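Work with us > Open calls > Grocery habits study

Shoppers wanted who don't believe a word of it

2 min read

Every store in Estwood says it has the lowest prices in town. They can't all be right, and we suspect most of them aren't. The Lovbridge Shopping Study is looking for 18 adults to keep track of what they buy and what they pay, and to tell us plainly when a "deal" turns out to be the same old price on a brighter sign.

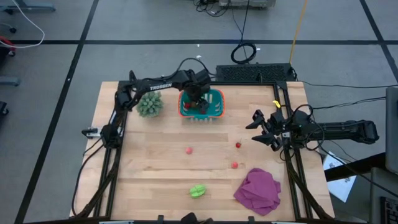
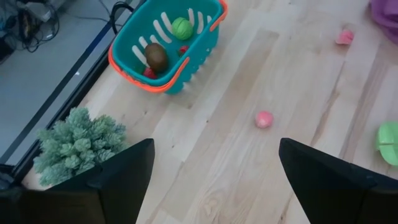
The teal and orange basket, with toy food in the second photo.

What we are asking

You would keep a paper diary of every grocery trip for 4 weeks in October. Write down what you meant to buy, what you came home with, and why you think the two lists differ. Keep your receipts. We have read plenty of surveys in which people claim to compare unit prices on everything, and we don't believe those either, so the receipts matter more to us than good intentions.

You would also come in for two interviews at our office on Chaturvedi Street, one before the diary starts and one after. We'll ask about loyalty cards, store brands, and whether coupons have ever saved you money on something you were going to buy anyway.

Who can take part

You should be over 21, live in Estwood or close by, and do at least half of the food shopping for your household. You don't need to be good at budgeting. People who work for a grocery chain or an ad agency can't take part. If you've already made up your mind that one store is wonderful, you may apply, but expect some pointed questions.

What you get

A flat payment at the second interview, once we have your diary. The amount is in the letter we send before you agree to anything. We won't promise that taking part will change your life or cut your bills. Past diary studies made big claims like that - we have yet to see the proof.

Who is paying for this

A fair question, and you should ask it of any study. The money comes from the Witus Fund, which has no say in what we publish. No store has paid in. You can read the full funding agreement at the office before you sign.

How to apply

Write to Halima Sang, study lead, at the Chaturvedi Street office by June 12, 2019. Tell us where you shop, who you shop for, and one store claim you don't trust. A few lines will do. Please don't send receipts yet.

Contact | © Lovbridge Shopping Study | Back to top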